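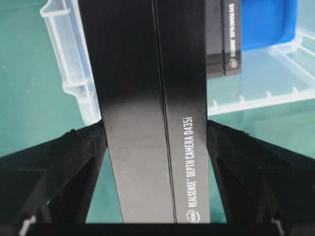

Relatório de projeto – Oficina de Robótica
Instituto Técnico Nadar, grupo Skaturex

1. Enquadramento

O presente relatório descreve o trabalho realizado pelo grupo Skaturex no âmbito da unidade curricular de Projeto Integrado, sob orientação do docente Tài Trương. O tema atribuído foi a arrumação de embalagens rígidas com manipulação bimanual. A proposta inicial previa uma linha de transporte em miniatura, que foi abandonada em dezembro por falta de espaço na sala. A tarefa adotada em alternativa consiste em segurar uma caixa estreita e alta, mantê-la na vertical e colocá-la num recipiente de plástico transparente, ao lado de outras já arrumadas.

As embalagens utilizadas são caixas pretas de câmaras de profundidade RealSense. A escolha deveu-se à sua geometria regular e ao facto de as inscrições brancas, impressas ao longo de uma das faces, permitirem verificar a orientação da caixa nas imagens do punho.

2. Montagem

A área de trabalho é coberta por um pano verde, que uniformiza o fundo e facilita a segmentação. Os dois braços trabalham sobre o recipiente a partir de lados opostos. A primeira versão dos dedos, com faces lisas, deixava rodar a caixa quando esta era agarrada longe do centro. A versão atual tem faces angulosas e foi impressa em 3D na oficina do polo de Brodwood.

O recipiente é posicionado à mão antes de cada série. O grupo ponderou fixá-lo à mesa, mas optou por mantê-lo solto, de modo a introduzir pequenas variações de posição entre ensaios. O material azul no interior distingue visualmente o fundo do recipiente do pano verde.

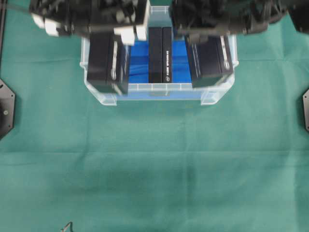 A recolha de demonstrações decorreu por teleoperação, com dois operadores em alternância. Foram gravados 177 ensaios, dos quais 25 ficaram reservados para validação. Cada gravação reúne as imagens das câmaras de punho, a vista superior e as posições das articulações de ambos os braços. Os ensaios interrompidos por falha de comunicação foram eliminados no próprio dia e não integram o total indicado.

A principal dificuldade surgiu na inserção da caixa central. Com as posições laterais ocupadas, a folga disponível é reduzida e as duas garras têm de se aproximar muito uma da outra. Nas primeiras tentativas, o braço direito parava por limite de binário antes de concluir a descida. O problema foi atenuado com uma trajetória em dois tempos – aproximação vertical, pausa curta e descida lenta – e com a revisão do ângulo de entrada do braço esquerdo.

Registou-se ainda uma dificuldade de perceção. O preto mate das caixas confunde-se com o preto das garras na vista superior, sobretudo quando estas se encontram diretamente por cima do recipiente. O grupo passou, por isso, a dar maior peso às imagens do punho na fase final do movimento.

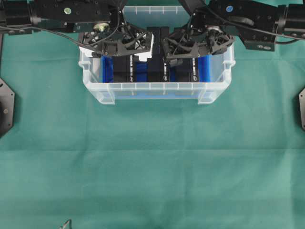
3. Resultados e trabalho pendente

O modelo treinado cumpre a colocação das caixas laterais de forma consistente. A colocação central continua a depender da posição inicial do recipiente e falha com maior frequência quando este se encontra rodado em relação à mesa. Não foi possível, no prazo da unidade curricular, repetir o treino com um conjunto alargado de rotações.

Ficam por concluir a calibração conjunta das câmaras, a passagem dos cabos para fora da zona de trabalho e a documentação do procedimento de arranque. Os ficheiros de desenho dos dedos e os registos dos ensaios foram entregues ao docente e encontram-se no arquivo do laboratório de Trarnusstead, onde podem ser consultados pelos grupos do próximo ano letivo mediante pedido ao orientador.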